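In praise of the shallow box

I have strong feelings about deep boxes, and none of them are kind. A deep box is where a thing goes to be under other things. You drop in a key, a battery, a library card, and by April you own a second battery because the first one has sunk. A shallow box with dividers is a completely different animal, and I'd like to make the case that every table people share should have one sitting on it, lid off, all day long.

I came to this view at the front table of the Rarnham makers' rooms, where I spend most of my Wednesday evenings and far too much of my pay. It's a pale timber table, a bit rough along the front, and I love it more than any desk I've owned. There's no varnish shine to be precious about. You can put your elbows on it.

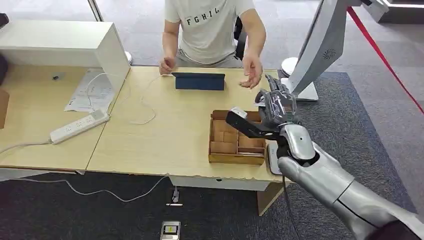

The front table at Rarnham, with the compartment box open and the tablet up in its folding case.

Look at how little height that box has! The partitions are thin and the compartments small, and that smallness does all the work. A small compartment asks you a question before you put anything in it (what is this, and does it belong with its neighbour?) and a big one never asks you anything. I've tried trays, jars and a very handsome tin my sister gave me, and I always drift back to wood. It's quiet. You set something down in it and it doesn't clatter, and the honey colour gets better the more it's handled.

My friend Dwight Leclerc disagrees with me on nearly all of this. He keeps everything in a zip pouch and says an open box is only an invitation for other people's rubbish. He has a point, and I've fished a few bus tickets out of mine at home. But a pouch belongs to one person. An open box belongs to the table, and a table with something to reach for is friendlier than a bare one. People sit down at it. They start fiddling, then they start talking.

The tablet in its stand I'll defend too, cable and all. I used to be a great hider of cables, forever tucking and clipping, and I've given it up. A white cable wandering over pale wood bothers me about as much as a shoelace does. Propped upright, a tablet takes up hardly any table, and you can read it with your hands busy, which for anyone who sorts, mends or packs things is half the battle.

Then there are cards. I am enormously fond of cards, the plain kind you hold up to something. 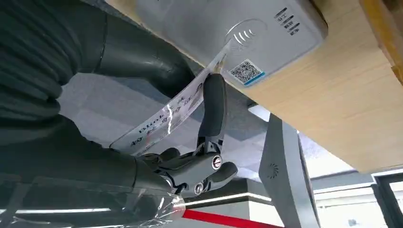
Words: Bastian Seidel
Filed under: Rooms and Tables

A clear one especially. Opaque cards all look alike from the back, but a see-through card gives you its printing from behind as well, mirrored, so you get lettering and Chinese characters running the wrong way like a shop window seen from inside. I think that's a lovely thing for a bit of plastic to do. And I like a reader tucked up under a wooden panel, with just the little circle and its curved waves to tell you where to aim. It leaves the top of the wood free for the things that need it.

I'd happily have that arrangement at home if I could think of anything in my kitchen worth tapping for. The biscuits, maybe.

What I can have at home is the box. Mine has 10 compartments, and I've left two of them unassigned, which I recommend to everyone. One of them currently holds a button I'm sure I'll recognise any day now.

Related reading
Why I stopped hiding my cables
The Skitberg stool, 5 years on
A kitchen drawer in 200 words
Cereck hooks and where to put them
Letters: the Poirier shelf debate continues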